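Reading time: 4 min

Sarnar Bowl Set

Teleoperated single-arm demonstrations for tabletop manipulation

## Summary

Sarnar is a set of over 3,000 demonstrations recorded on one white arm with a black gripper. An operator drives the arm by hand controller while a fixed camera looks across the desk. The set was put together for training policies that learn from examples, and it is kept deliberately narrow: one tray, small tableware, short tasks. If you want variety of rooms or robots, use Kaltstead instead and treat this set as a supplement.

The tray is dark gray and the desk under it is white, so the working area is easy to segment. In the episodes that use the orange bowl, the bowl is alone on the tray. The rest of the desk was left as the people who work there keep it, mug and mouse included.

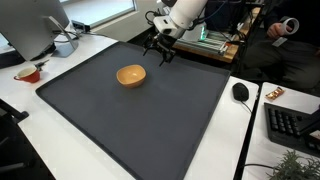
Wasley, November

## What is in an episode

Each episode is one folder. It holds the camera video, the arm state, the gripper command, the raw controller pose, and a small text file with the task instruction and the operator's initials. Arm state and controller pose are logged on the same clock. Video timestamps come from the capture machine and are matched to the arm log afterward by the script in `tools/align`.

Instructions are plain sentences, written before the episode starts. Typical ones are "push the bowl to the middle of the tray," "tip the bowl toward the window," and "pick up the bowl by the rim." The wording was not normalized, so you will find "dish" for "bowl" in the episodes recorded by So-ying Kong. We left those in.

## How the examples were gathered

The operator sits facing the arm and holds the controller in one hand. Motion of the controller is mapped to motion of the wrist, and the trigger closes the gripper. Releasing the side button freezes the arm, so the operator can shift position without moving anything. Those pauses are still in the logs. Use `--trim-idle` if you do not want them.

Four operators recorded the set: Ignacio Montoya, So-ying Kong, Szu-yu Ho and Wai-kit Tang. Each one practiced on a separate task before recording anything that was kept. Episodes are not balanced across operators, and Montoya's share is the largest.

Contact with the rim is the hard part of the bowl tasks. The bowl tilts easily when a finger touches one side, and operators handle that differently. Ho tends to correct in small steps, while Tang backs off and comes in again. A policy trained on both can hesitate near the rim. We suggest conditioning on operator initials if you see this.

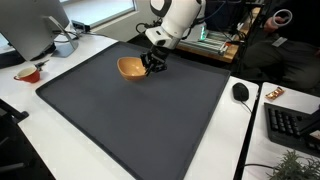 ## Labels and checks

Every episode is marked success, failure or unclear. The operator gives the first label right after recording. Kai-wen Yuen then watched the video and gave a second label without seeing the first. Where the two disagreed, the episode was marked unclear and kept.

We removed 37 episodes in which the controller lost tracking partway through. Their folder numbers are missing from the index, so the numbering has gaps. Do not assume that episode numbers are continuous.

## Known problems

- Daylight from the window changes over the day, and exposure was left on automatic. Late afternoon episodes are noticeably darker.
- A person is partly in view in many episodes. Faces are outside the view, but check your own rules before publishing video.
- The tray was not fixed to the desk. Its position drifts slightly from one batch to the next. Tray corners for each batch are listed in `calib/tray.csv`.
- In version 1, the gripper command was saved with the sign reversed. Version 2 fixes this. Vachon checkpoints trained on version 1 will open when they should close.

## Splits

Train and test are split by batch, so neighboring episodes never land on both sides. There is no official validation split. The test batches include all four operators.

## Contact

Questions about labels go to Kai-wen Yuen. For hardware, calibration and the alignment script, write to Ignacio Montoya. Please include the episode number and the version you downloaded.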